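Courses > Retail Operations > Unit 2 > Handout: Stock rotation and shelf life

Overview Handouts Reading Tutorials Contact

Stock rotation and shelf life in small shops

This handout covers the ordering of stock by date, the two common rotation rules and the calculation of cover. It assumes the notes on goods receipt from Unit 1.

1. Two rules

First in, first out (FIFO) sells goods in the order they were received. First expired, first out (FEFO) sells them in the order their dates fall. The two give the same result only when every delivery carries a later date than the one before it. Wholesalers that clear old batches break this condition, and a shop using FIFO will then hold short-dated stock behind long-dated stock.
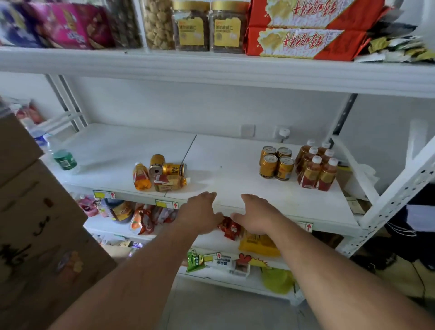
Zachary Cloutier asked in the tutorial whether FEFO was worth the labour on lines with a shelf life of a year or more, as the dates hardly ever cross. In his view a check at goods receipt was enough.

The point is fair for fast lines. For slow lines it fails, as the stock may outlast the gap between two batch dates. The test is cover, set out in section 2.

2. Cover

Cover is stock on hand divided by mean daily sales. Take a line with 466 units on hand and mean sales of 17 units a day. Cover is 27.4 days. If the earliest date is further off than this, the line can be sold through at full price. If it is nearer, the surplus is the stock less the sales expected before that date.

Mean sales should be taken over at least four weeks - a shorter period gives too much weight to promotions.

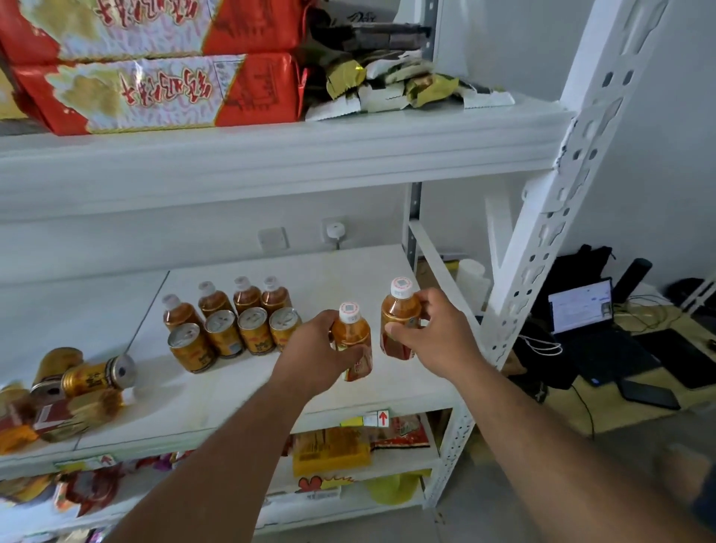 Teodor Śliwiński
Course tutor, Retail Operations

3. Worked case: Furum

The Furum branch held 142 units of a line with eight days left to its date. At 17 units a day, expected sales were 136 units, leaving a surplus of six. No markdown was made. The same stock at half the rate of sale would have left 74 units, and an early markdown would have been justified.
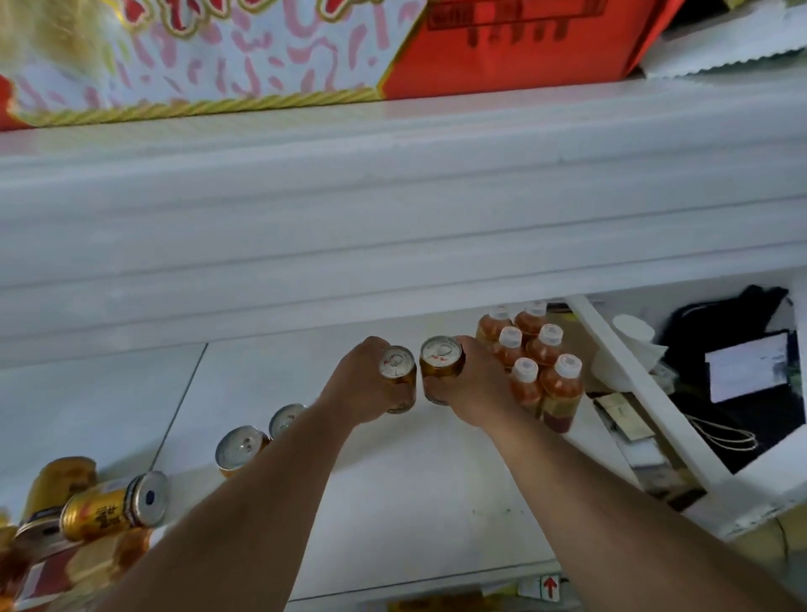 The calculation treats sales as even across the period. Where they are not, use the daily figures for the days that remain and add them up. Students should repeat the case with the Fortin data for March and state the surplus under both methods.

Reading: Course pack, chapter 2.

Comments (2) Shares (17)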